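Handovers Should Be Scored at the Release
28/09/2022
Opinion, by Idun Fjeld

Most papers on robot-to-human handover still report one number: the share of trials in which the object ended up with the person. Our group at Torvik reported it too, in January, and I now think we should have left it out of the abstract. A success rate says that a transfer took place. It says very little about how the hand let go.

The release is where methods differ. A hand that opens on a timer and a hand that opens on sensed load can both score 50 out of 50 with a cooperative partner. The person adapts to the timer within a few trials and the benchmark credits the robot for it.
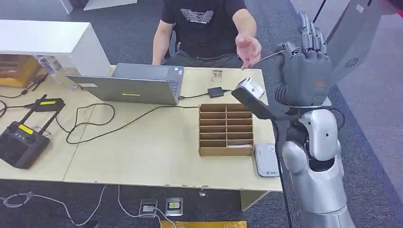

Tabletop setup with the humanoid arm, multi-fingered hand and handheld device. Photo: Cadi Maddocks

Hadi Abu Hammour made this point in review and we resisted it, mainly on grounds of cost. Scoring the release takes a synchronized force trace, a contact label for each finger and a definition of when the person has control of the object. Two labelers will disagree on the last item. In our set they disagreed on 34 trials, nearly all of them with long, thin objects held near one end.

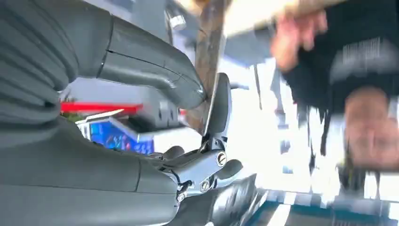 Those objects deserve more weight in the benchmark. A block offers the hand a broad face and tolerates a late release. A stick turns about the pinch point as soon as the far end is touched, so the load signal mixes pull with torque. The Flidell controller treats the two as one quantity and lets go early. Pundcombe separates them and lets go late. Both pass under the usual metric.

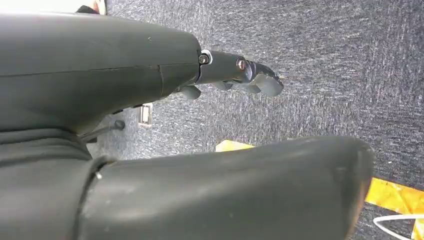
Wrist cameras are the obvious source for contact labels, and Remo Bianchini has argued that they make force sensing redundant. I disagree. The view is good for geometry: with the hand open, the gap between the upper and lower fingers is plain, and so is the row of small pads under the upper one. Once an object fills that gap, the contact surfaces hide each other. A labeler can say that a finger has moved but cannot say when it stopped carrying load.
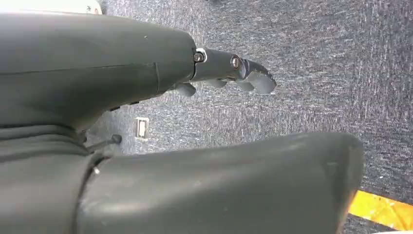 My proposal is modest. Keep the success rate, and report beside it the delay between first human load and release, the peak force during that delay, and the rate of early releases, split by object shape. Use at least 8 partners who have never worked with the system, and discard none of their first trials. Those are the trials in which the person has not yet learned the robot's habits.

Solveig Nygård objects that small labs will not be able to afford this. Some will not. They can publish fewer conditions. We reran three of ours under the proposed scoring, and the ranking in our January paper did not survive. The revised tables will go into the Nadunell repository with the raw traces, including the trials on which the labelers disagreed.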